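Chapter 9
Can a Machine Do the Chores Yet?

Pick any chore you did this morning without thinking about it. Maybe you made toast, wiped the crumbs off the counter, and dropped the rag in the sink. The whole business took less than a minute, and you were probably thinking about something else the entire time. Now try to write down every single thing your hands did. Where did you put your thumb? How hard did you press? How did you know when the counter was clean enough to stop?

Most people give up after a few lines, and that is a wonderful place to begin this chapter. Chores look simple from the outside. From the inside they are some of the richest problems in all of robotics, and the progress on them in the past few years has been a thrill to watch.

In Chapter 5 we studied machines that repeat one motion very well. The packing line at Distside was our main case: a part arrives in the same spot, facing the same way, and the arm closes on it. The line ran through 3014 parts in a single shift in May with hardly a pause. Put that same arm in a kitchen, with the same program, and it couldn't clear one plate. The plate would be in the wrong place. There would be a fork on it. Somebody would have left half a sandwich behind!

So can machines do the chores yet? The fair answer is "some of them, some of the time, if we help." This chapter is about that answer: which chores, how often, and how much help.

Why sweeping up is hard

Take a chore that small children are given because it seems so easy: sweeping up with a brush and dustpan. There are two tools, and each one has a job. The pan has to lie flat, or the crumbs slide under it. The brush has to push hard enough to move the mess and gently enough not to fling it across the room. Crumbs roll. Bread breaks into more crumbs. A sponge drags along in one lump and then catches on the lip of the pan.

Then comes the part that students tend to forget when they plan this task on paper, the emptying. The pan must be carried level, held over the bin, and tipped far enough for everything to slide off. A bin liner makes this harder again. It folds, it sags, and it never looks the same twice to a camera.

Figure 9.1 Emptying the pan. A gripper holds a pink dustpan tilted over the right-hand bin, while the brush lies on the brown paper between the two lined bins. Bread and sponge pieces are in both.
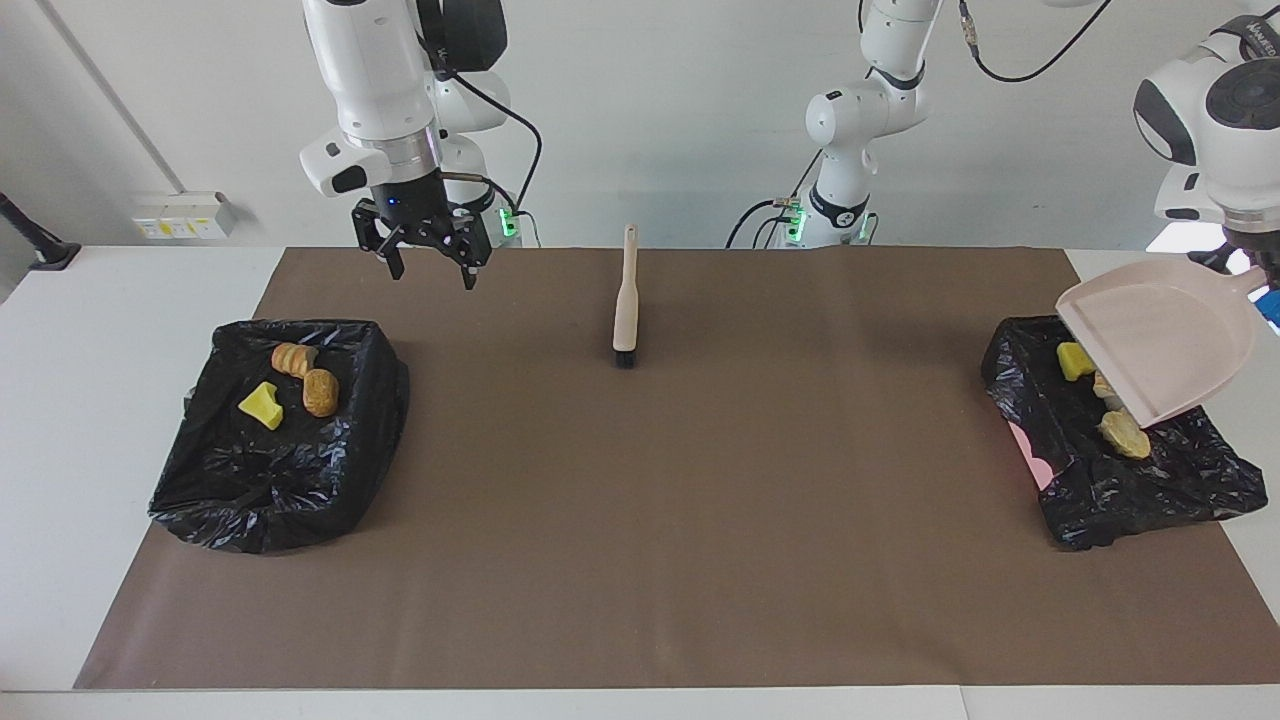

What you will learn in this chapter

You will start by breaking a chore into steps that a machine can check, using the scoring sheet developed for the Plelton household trials. The sheet has 13 lines, and you will be surprised how many of them are about noticing a mistake.

Next you will compare two ways of teaching a task, by writing rules and by showing examples. The Mfaume project tried both on folding towels, and we will look at where each one got stuck.

The last sections move to the shop floor. Kotomen wanted its benches cleared between jobs, a chore somewhere between a factory task and a kitchen one, and its story shows how much a tidy workspace can do for a fairly plain robot.

Before you read on

Choose one chore at home and do it slowly, with one hand. Write down each moment when you wished for the other hand. Keep the list nearby, as you will need it for the first activity in Section 9.1.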